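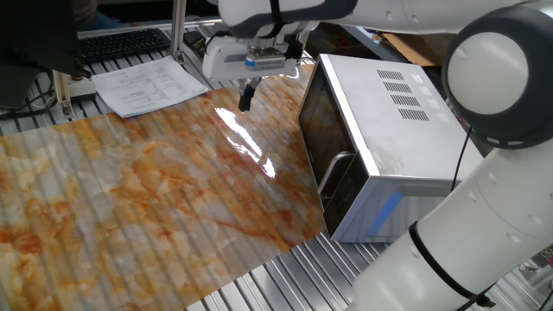 4. Findings: what tenants did with their walls and worktops

4.1 Returns

We posted 3,000 forms to rented flats and houses across the two districts in March. 1,138 came back. Better than we feared, worse than the funders wanted. Most were filled in by hand, a good many in pencil, and the free-text box at the end (which we nearly dropped to save space) turned out the most useful part of the whole form. People wrote up the sides of the page. Some carried on overleaf, where we had printed the return address, and those had to be retyped from the back of the sheet.

Forms from the Pringle estate are over-represented. Known problem, see section 6. The tenants' newsletter there ran a piece on us the week the forms landed and we had no say in that. Titov Street, the comparison area, had no such help and the replies are thinner, shorter and on the whole crosser.

4.2 Why cover anything

The question was simple. Have you covered, papered, painted or stuck anything over a fixed surface in your home, and if so why. We expected taste to come first. It did not, at least not in the way we had framed it. The word that came up again and again was "clean". Not dirty surfaces, mostly. Surfaces that had been scrubbed and still would not look clean: a worktop scorched by an earlier tenant, tiles with grout gone brown, a cupboard door where the facing had lifted at the corner and caught crumbs. Covering came after cleaning had failed.

Taste did come in later, usually as a second choice inside the first. Once a tenant had made up their mind to cover the worktop they had to pick a pattern, and here the answers got long. Stone patterns were picked most often, marble ahead of granite and slate, and wood grain a fair way behind. Plain colours hardly figured. Several tenants said a plain colour would show every bubble. Others said plain white would look like the landlord had done it, which they meant as an insult.

4.3 Marble in particular

Imitation marble has a long history and we can't do it justice here. Painted plaster, scagliola, oilcloth, marbled endpapers, then the sticky-backed plastics our older tenants remember from the insides of drawers. What matters for this paper is that none of our tenants thought they were fooling anyone. We asked directly. "Would a visitor take it for real stone?" drew a lot of noes and a few rude ones. One tenant on Titov Street wrote that a visitor who took it for real stone would be a visitor who had never paid her rent.

So why marble. Three answers kept turning up in different words and they overlap, so we have not tried to code them as separate. It hides joins, as a vein can run into another vein and the eye lets it go. It hides marks between one wipe-down and the next. And it looks "like somebody chose it", a phrase used on two forms from different ends of the Pringle estate, same wording, no link between them that we could find.

Colour was more mixed than the shops would suggest. The grey-on-white pattern is what most sellers put at the front of the page and it was the most common in our returns too. But tenants who had gone for warmer colours, oranges, creams, browns, were more likely to tell us they still liked it. Small numbers and we would not lean on it. It may only be that somebody who goes looking for an orange marble knows what they want to begin with. A number of warm-pattern users had also carried the colour over to something else in the room, cushions, a lampshade, a tea tin, which we saw far less with grey.

Gloss split people. Tenants in dark kitchens wanted it for the light and said so. Tenants with a south-facing window complained of glare, of seeing every fingerprint at four in the afternoon, of the pattern vanishing under the shine from certain chairs. Patterns of the sort in Figure 2 were described as "cheerful" and as "a bit much", on one occasion by two people in the same household filling in the same form in differnt pens.

Figure 2. Glossy marble-patterned sheet in rust orange, tan, cream and pale grey.

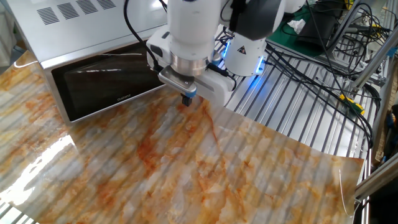
Annatjie Nel, reading a draft of this section, objected that we had made too much of pattern and too little of the tenancy agreement. Her point was that a tenant picks something that peels off because the lease says nothing may be altered, and only then starts to think about veins and colours; take the lease away and half of them would have tiled. Fair. We went back to the forms with that in mind and the next part is the result.

4.4 What the lease allows

Few tenants could say for certain what their lease allowed. Many guessed. The guesses ran stricter than the leases themselves, which we were able to check for the Pringle estate, as one standard agreement is used there throughout. It forbids "permanent alteration" and leaves the words undefined. Tenants had read this as a ban on nails, on paint, on picture hooks, on changing a shower curtain rail. One had stopped short of putting up a calender.

Stick-on coverings sat in a grey area that suited both sides. The housing officer we spoke to said she had never been asked for permission and had never refused it. She did not want to be asked. If asked she would have to write it down, and then somebody above her would have to have a view.

Nel's point holds for worktops and tiles, then. Less so for the insides of cupboards, window sills, the tops of chests of drawers and so on, where the tenant owned the thing or where no landlord would ever look. Pattern choices there were bolder if anything. Same people, same leases.

4.5 Brands and cost

Two brands had most of the local trade, Lutex and Vurnex, both sold from the same hardware shop. Tenants used the names loosely. "I Lutexed the bathroom" was written by a tenant who elsewhere on the form ticked Vurnex. We have therefore not compared the two and readers should not try to from the table in the appendix.

Cost was not the barrier we had expected. A failed first go was. Tenants talked about waste far more than price: a roll ruined by a crease, a length cut short by a finger's width, a sheet that stuck to itself in the middle of the job and was thrown away in a temper. People who had help, a sister, a neighbour, a grown-up son on the other end of the roll, reported fewer spoiled lengths. Obvious maybe. But the leaflets all show one pair of hands.

4.6 Going back after 90 days

A small group agreed to a second visit 90 days after the first. We looked at the surface and asked again whether they were pleased with it. Edges near the sink had lifted in most of the kitchens. Near the hob, some browning. Tenants minded this less than we did. The usual remark was that it had been worse before, and several had already patched it, with the patch laid so the veins roughly met.

What did upset people was being moved. Two households in the group had been given notice between visits, for reasons that had nothing to do with the coverings. Both had been told to strip everything before they left. One had done it in an evening with a hairdryer and a butter knife, and kept the largest piece rolled up behind the door to take along. She didn't know yet what the next kitchen would be like. The other had left it all on and was waiting for the letter.

4.7 A note on the free-text box

Quotations in this section are as written, apart from spelling. We have left out flat numbers and anything that would give away a floor or a stairwell, which on the Pringle estate means leaving out any mention of the view. The retyped forms are held with the originals. Coding was done by two of us, separately, then argued over. Where we could not agree the form was put in "other", and "other" is bigger than we would like; the first 1,000 forms were coded before the lease question was split in two, and went through a second time. The order of coding is set out in the appendix.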